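Call for Participants: Paid Robot Demonstrators
Cisteck, Grernitz Teaching Floor
Posted 05/07/2021

Hello, and thank you for stopping to read! We are looking for patient people with steady hands to come and teach our robots how to handle chargers, power strips and cables. You will sit at a pair of hand controls, move the two arms through the task yourself, and the system will save every motion so the robots can learn from it later. No background in robotics is needed, and we mean that.
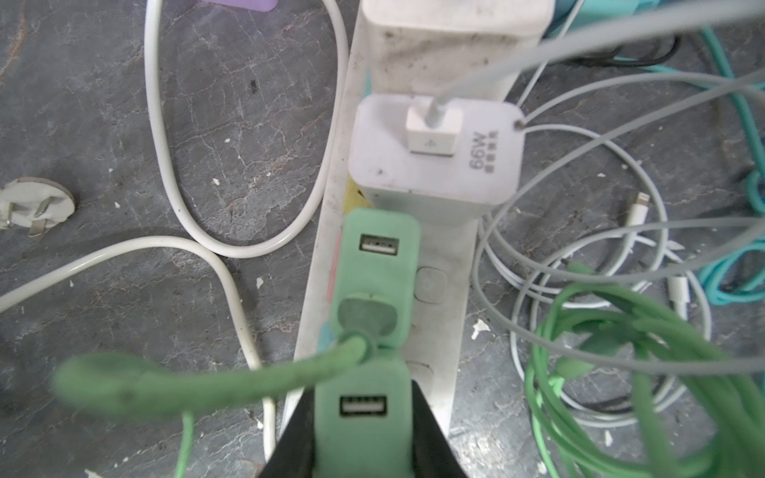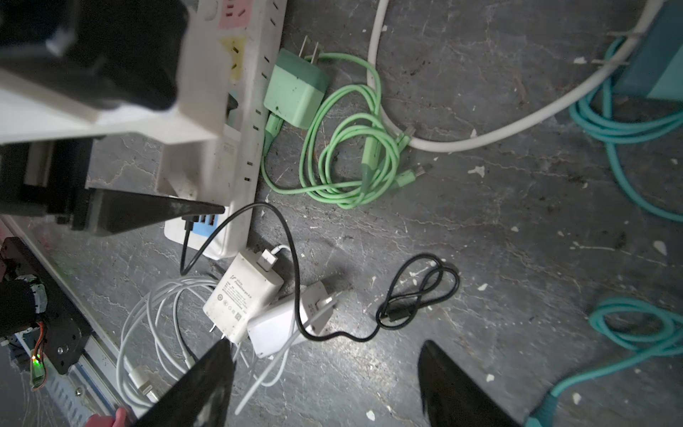
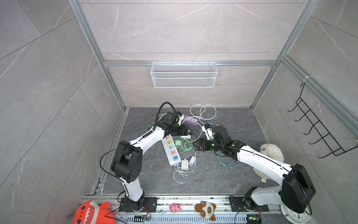
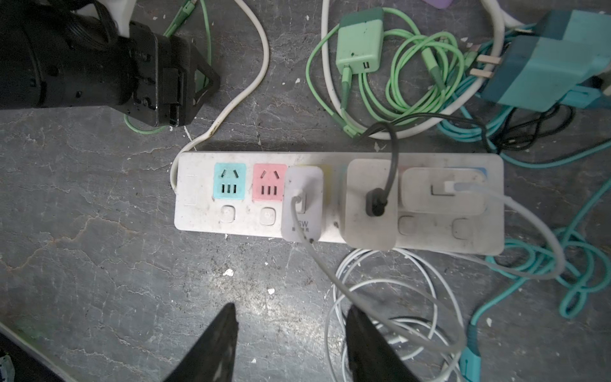 Power strips, chargers and cables on the robots' work floor.

Do I need to know how to program?
You don't need any programming at all. The controls follow your hands, so if you close your fingers, the gripper closes, and if you lean the handle to the left, the arm goes left. A trainer starts and stops the recording for you until you feel like doing it yourself, and most people are happy to take that over by the end of their first day.

What the work is like

Each demonstration is one small job done from beginning to end. You might pull a charger out of a power strip and lay it down, or plug one in, or pick a particular cable out of a pile without dragging its neighbors along. That last one is harder than it sounds, and we'd like you to know that before you come, so that you don't go home thinking you were bad at it. Cables have a will of their own, and you feel much less through a gripper than you do through your own fingertips. Go slowly. If you fumble a plug and then recover it, keep going, and we will happily keep the recording, as a good recovery teaches the robot plenty.

Between demonstrations you (or your trainer) will rearrange the items on the floor so that no two starts look quite the same. You will also type a short note about what you were trying to do, in ordinary words, something like "unplugged the green charger and set it to the right of the strip." We read all of these notes, and we do love a clear one.

Sessions last 2 hours, with a proper break in the middle and as many short ones as your shoulders ask for. We are asking each participant to sign up for 20 sessions in all, and you can spread them out however your life allows, so long as you finish before the end of December. Mornings fill up first, so please tell us early if those are the only hours that suit you.

Who we'd love to hear from

People who knit, solder, fix bicycles, tie flies, frost cakes or play an instrument have all done beautifully here, and so have people who do none of those things and are simply good-humored about trying again. Left-handed people are very welcome, and the chair and both controls adjust. You should be 18 or older, able to sit comfortably for a stretch at a time, and able to see well enough (glasses are fine) to follow a small plug on a monitor. We'll ask you to leave rings and bracelets in a locker, and to keep your hands out of the work area whenever the arms are live. Your trainer will show you the stop button before anything else.

Pay and practical things

Participants are paid for every session they attend, including the first one, which is nearly all practice. If the equipment is down when you arrive, you are still paid for that session. The rate is set out in the participant agreement, and we'll send you a copy to read at home before you decide anything.

There is tea, decent coffee and a fridge you are welcome to use. The Honance shuttle stops at our front door, and there is free parking behind the Szczepańska building next to ours. Our entrance has a step, but there is a ramp on the parking side, and we'll meet you there if you let us know.

What we record

We keep the movements of the arms, the pictures from the cameras on and beside them, and your written notes. We don't record sound. Your hands may show up now and then when you reach in to move things, and the agreement explains how we handle that. Your name is stored separately from the recordings.

How to apply

Write a few lines to Marisol Trujillo, Participant Coordinator, Cisteck, Room 54, Grernitz, or call extension 3403 and leave a message. Tell her a little about yourself, which hours you could come, and something fiddly you enjoy doing with your hands. A résumé is fine if you have one handy, but please don't write one just for us. Marisol answers everybody, though it may take her a few days, and she will invite you in for a short visit so you can try the controls before you sign up.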